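Review: Cirkach faux flower arrangement in ribbed pot
Reviewed by Kenna Imrie

I bought the Cirkach arrangement in April for a hallway with no window. Real plants last six weeks there at best, and I was tired of replacing them. It arrived fully assembled, with the stems already fixed in the pot. Setup took me two minutes, most of it bending the outer leaves away from the middle.

The pot is the best part. It is a pale peach with ribbed sides, and the color goes with gray or white walls without much effort. The daisies look good from a few feet away. The green blooms are less convincing up close — the petals have a slight shine in strong light. 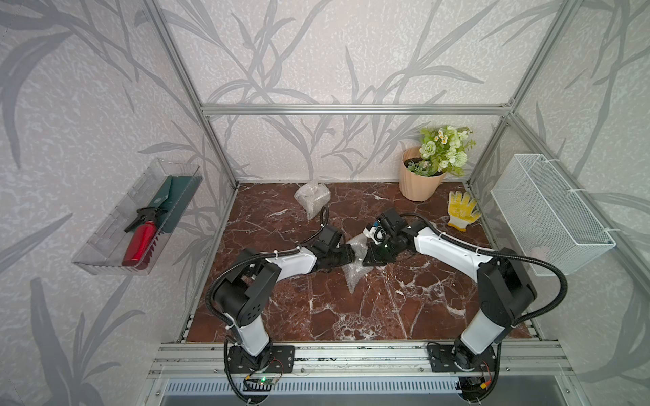

Peach pot and flowers toward the back, with the bag of white granules and a yellow-and-white glove.

The weak point is weight. The pot is light for its height, and mine tipped twice when the door slammed. I fixed that with 600 grams of white gravel poured in around the stems. A small bag from Carko is enough for one pot and leaves some over. Put on a glove before you push the gravel down, as the wire ends near the base are sharp.

Dust shows on the leaves after a month. I use a dry paintbrush on the petals and a damp cloth on the pot. Honeylyn Padilla, who has the same arrangement at her front desk, takes a hair dryer to hers on the cool setting and says it works just as well. I have not tried it.

Keep the bubble wrap if you plan to store the flowers for part of the year. One loose layer around the blooms keeps them from getting flattened, and a strip of tape holds it closed. Don't put tape on the petals themselves.

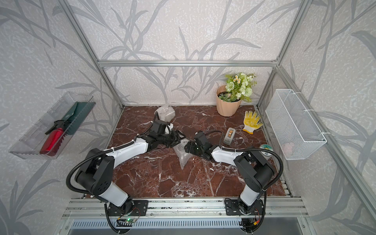 Can it stay outside on a covered porch?
For a few weeks, fine. Mine spent 60 days out there and the green blooms faded a little on the side facing the yard. The pot did not change color.

I would buy it again at the same price, but I would order the gravel at the same time.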